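4.2 Handling of lidded containers

The Filtari kit, supplied by Flakeo, comprises 2 hand-held grippers and a licence for the accompanying recording software. It was assessed at the Skesemwood site over 17 sessions in February, with tasks chosen from ordinary household and workshop routines. Work with a compartment box made of tinted, see-through plastic was included as a test of fine positioning near thin walls and small clasps.

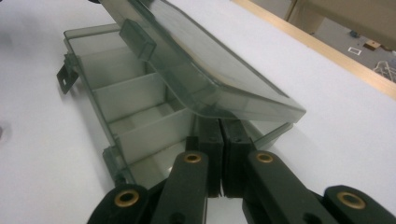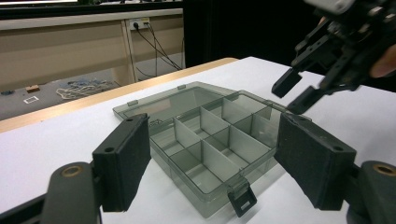

Figure 3. Gripper fingers at the compartment box, with the lid partly raised (first picture) and open (second picture).

Operators were asked to approach the box slowly and to keep the fingers clear of the dividers. Each session was limited to 40 minutes - a longer period was found to tire the wrist. The full set of recordings came to roughly 3,000 attempts, all tasks included. Attempts in which the box slid on the table were kept and marked separately, as the supplier's guidance gives no rule for them. Finger wear was checked at the end of each session and is reported in Section 4.4.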